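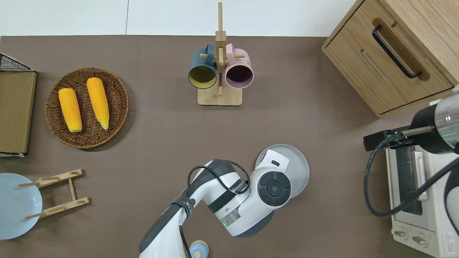 Mug tree at the back, corn in the basket, toaster oven on the right.

Small kitchen table: does the mug tree earn its spot?

junbridge_jo
Posted 9th November
Hello all, long-time reader, and I finally have a question of my own. We moved into the Wistcombe apartment in June and the kitchen came with almost no counter, so this table has to do everything. The toaster oven lives on it, the drying rack lives on it, and so does the mug tree, which my sister gave us and which I love a little more than I should (the teal mug with the mustard inside is mine, the pink one is my husband's, and heaven help anyone who mixes them up). I'd like to keep the middle clear for rolling dough and chopping. Would you leave the tree out or put the mugs away in a cupboard?

Dornar40
Cupboard, sorry! I had one of those trees for years and every time I reached past it I caught a handle with my sleeve. Two mugs take up hardly any shelf. You'd get that whole back section for something you use while you cook, like salt and oil.

Clémence Masson
I'm going to disagree with Dornar40, very kindly. A mug tree is narrow and it goes up, and up is free space in a kitchen like yours. If I were choosing something to move, it would be the wooden rack. Mine hangs on a nail by the window until the dishes are done, then it comes down and gets used and goes back up again. It's the flat things that eat a table. Also, I adore that pink mug with the plum inside, and I'd be sad to see it shut behind a door.

junbridge_jo
Oh, a nail by the window, I like that! The rack does sprawl, and I always end up with a plate half under it.

pantry_jacquet
My vote is with Clémence on the tree, but can we talk about the toaster oven? Check your manual for how much room it wants on each side. Mine asks for more than I expected, and I had it snug against a wooden cabinet for a whole winter before I read it. Now I pull it out whenever I bake and push it back once it's cool.

Dornar40
Good point about the oven, and I'd look into that before worrying over mugs. I still say cupboard, though :)

hollis_b
What about the basket? If it's only there for vegetables waiting their turn, it could sit on top of the drawers. I keep mine up high and bring it down when I start supper. And how do you do your corn, if you don't mind my asking? I've never tried it in a little oven.

junbridge_jo
Butter, a bit of smoked paprika, wrapped in foil, 30 minutes, turned once if I remember. My mother boiled hers and thinks I'm being fancy. I'll try the basket up top this weekend and the rack on a nail, and the mugs are staying put for now (don't be cross, Dornar40).

Clémence Masson
Hurray for the mugs! Do use a proper hook if your walls are plaster. I lost a good chunk of mine to that nail.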